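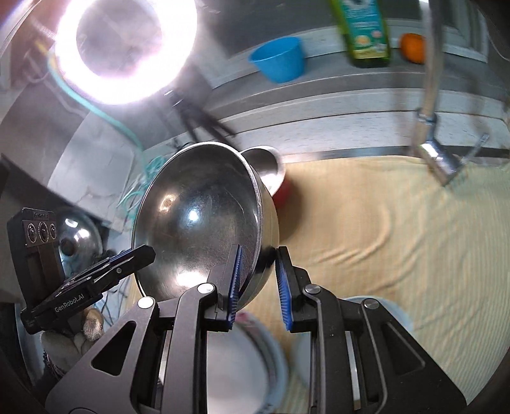 **Clidgate adds stainless steel mixing bowls to Huvel kitchen range**

FLEVDALE, September – Clidgate will add six stainless steel mixing bowls to its Huvel line of household kitchenware. Shipments to stores start this month.

The bowls are pressed from single sheets and have a polished interior. The outer base is left unpolished to limit visible scuffing from countertops and shelves. All sizes nest. The smallest holds 300 ml and the largest is intended for bread dough and salad for a full table.

### Specifications

- Material: stainless steel, single wall
- Rim: rolled, closed seam
- Interior finish: polished
- Base finish: matte
- Weight, largest size: 850 g
- Cleaning: dishwasher safe; avoid steel wool on the interior

Rim geometry was revised after household trials run by Nieto, a test kitchen in Flevdale. Participants in 78 homes used the bowls for washing produce, mixing and draining, and stored them with their existing plates and lids. Reports of difficulty lifting a bowl out of the nested stack led to a wider rim on the three largest sizes.

Bowls are sold singly or as a set. Lids are not included. Existing Huvel lids do not fit the new rim.

Retailers can request samples and price lists from the Clidgate trade desk in Flevdale.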